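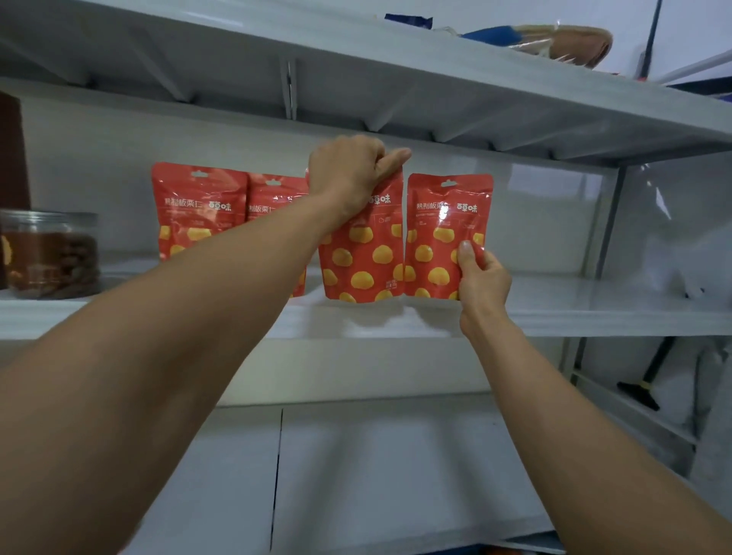 4.2 Wie der Planer lernt, was eine Reihe ist

Unser Planer kannte am Anfang nur Einzelposen. Man gab ihm ein Objekt und eine Zielpose, und er rechnete los - für ein Regal ist das zu wenig, denn kein Mensch stellt Ware nach absoluten Koordinaten auf. Ich habe deshalb mit Kjell Sandberg das Modul Wornalo gebaut, das aus Aufnahmen in Ich-Perspektive relative Ziele ableitet. In Abb. 4 rückt die linke Hand den dritten von vier gleichen Standbeuteln an der Oberkante zurecht, die rechte hält den vierten unten an der Seite. Genau solche Momente wollen wir haben! Die eine Hand korrigiert, die andere sichert den Nachbarn, und der Planer soll daraus zwei gekoppelte Teilziele machen statt zwei unabhängiger Greifaufgaben.

Abb. 4: Zweihändiges Ausrichten von Standbeuteln (Kastanienkerne) auf dem mittleren Regalboden.

Die Kopplung war der Teil, an dem ich am längsten gesessen habe. In der ersten Fassung lief für jeden Arm ein eigener Optimierer, und ein kleiner Schiedsrichterprozess verteilte die Vorfahrt. Das klingt vernünftig, führte aber dazu, dass beide Arme höflich aufeinander warteten (ich habe mir das einen ganzen Donnerstag lang im Log angesehen). Jetzt lösen wir ein gemeinsames Problem über beide Arme, mit einem Strafterm für den Abstand zur geschätzten Reihenlinie. Die Linie selbst kommt aus den Vorderkanten der erkannten Packungen, und zwar nur aus denen, die gerade nicht gegriffen werden.

Bleibt die Wahrnehmung. Gleiche Packungen nebeneinander sind für unseren Tracker Kenness ein echtes Ärgernis: Sobald ein Unterarm davorliegt, tauscht er gern die Identitäten. In Abb. 4 verdeckt der linke Arm die untere Hälfte des zweiten Beutels, und spiegelnde Folie macht die Sache nicht leichter. Wir führen deshalb die Reihenfolge auf dem Brett als eigene Variable mit und lassen Vertauschungen nur zu, wenn eine Hand die Packung vorher angehoben hat. Trainiert haben wir mit 4000 Sequenzen, 77 weitere blieben für den Test zurück. Kjell hätte die Reihenfolge lieber direkt im Netz gelernt - da sind wir uns bis heute nicht einig, und den Vergleich der beiden Varianten holen wir in Abschnitt 4.3 nach.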